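Section 4: Running the pick-up demo when visitors come

By now you've been through Section 3, so your grippers are charged, paired and zeroed. If they're not, go back and do that first (I'll wait). This part covers the open day itself, and I wrote most of it right after our November one while my feet still hurt.

We use the two-gripper set from Plovero, and the task is plain old tidying: you squeeze a cup or a snack bag between the blue pads, lift it, and move it somewhere else. Kids love it. Their parents love it more!
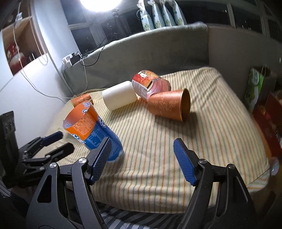 Zamesport Robotics Club, Demo and Outreach Team

4.1 Setting out the objects

1. Spread the striped cloth and leave the small wrinkles alone. Big folds get pinched along with the object, so smooth those out.

2. Put out a mix of things. Crumpled paper cups are great for beginners, crushed snack packages are harder, and a metallic cup lying on its side is the one people will ask to try again and again.

3. Stand some things up and lay others down. If everything is upright the whole demo is over in a minute and you're stuck talking.

4. Turn on the round lamp on its stand and check it from where the visitor will be, squinting level and all.

Note: Keep spare boxes off to the side, away from the picking area. People will grab whatever is closest, I promise.

Caution: Nothing made of glass, ever, and no open food. Empty the cups first.

4.2 Letting a visitor drive

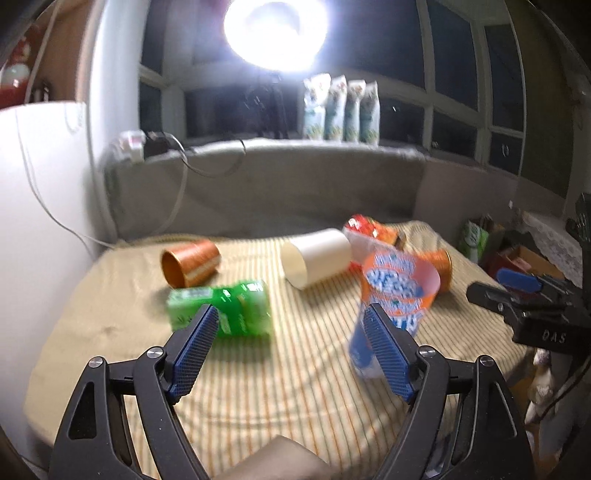
Words and set-up notes: Tyyne Pitkänen

1. Show the visitor one slow pick yourself. Talk while you do it, even if you feel silly.

2. Hand over one gripper only. The second one can join in once they've got the hang of it (some folks want both right away, and you have to be a little firm).

3. Tell them to open the jaws wide before they reach in. For a snack package, line up the pads on either side and close gently until it stays put.

4. Have them lift straight up, hold for a breath, then set it down. The recording light should stay green the whole time. If it goes amber, stop and redo step 6 in Section 3.

5. Save the run before the next person steps up. We lost a whole family's worth of tries by skipping this, and I still feel bad!

Caution: Fingers stay out from between the jaws. Say it to every visitor, grown-ups too.

Note: The Rurnine software caps a session at 600 seconds. I start a fresh one for each group, and 18 sessions filled our day nicely. The log showed 1,410 saved picks by closing time, so leave plenty of room on the drive.

When the last group leaves, wipe the pads with a dry cloth and go on to Section 5 for packing up the cables.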